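Plidov hand grippers, reviewed after a month of flower arranging

I bought the Plidov pair in October, after Dorin Rusu had talked about them through two lunches and most of a train ride. We are a small group, and what we do is collect examples for a learning system that will one day (we hope!) put flowers in a vase without crushing them. Until then it's people doing the arranging, over and over, with a gripper in each hand.

The pair cost us 889 with the marker cubes included, and that is real money for a group our size. I had half expected to build our own again. Our last homemade set was held together with tape and good wishes, and Costel Dinu still has a mark on his thumb from the hinge.

The first thing I'll say is that they're comfortable – much more than I thought they'd be. You can rest your forearms on the table between tries, and the squeeze is light enough that Anca Marinescu, who has small hands and strong opinions, did a full session of 20 takes before asking for tea. The jaws close evenly. Thin stems were my big worry, but they hold a whole bunch nicely once you learn to come in low, near the bottom of the stems, and let the flowers lean where they want to lean.

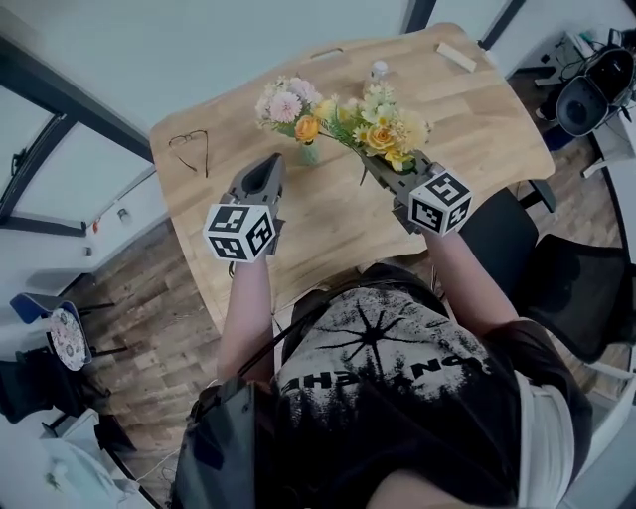 How many takes do you need before it's worth training on them?
We made our first try with 14 good ones of a single bouquet, and that was enough to show us which of our habits were bad, though nowhere near enough to get a steady result.

Now for the grumbles. The cubes stick out behind your hands, and if you cross your wrists, one hides the other from the camera and you lose the take. We lost plenty that way in the first week. Simin Shahbazi finally got us all to keep our elbows apart, and she was right, even if we felt like we were carving a turkey. The printed sheet that comes in the box is also very thin on setup, and I had to write to Plidov to find out how to redo the calibration after a bump. They answered the same afternoon, very kindly.

I'd also love a softer pad inside the jaws. Roses don't mind, but anything with a juicy stem gets a dent in it, and we go through a lot of flowers as it is. Veronica Dinu takes the tired ones home, so at least they get a second life in her kitchen.

Would I buy them again? I would, and I've already asked for a second pair so that two of us can record at once.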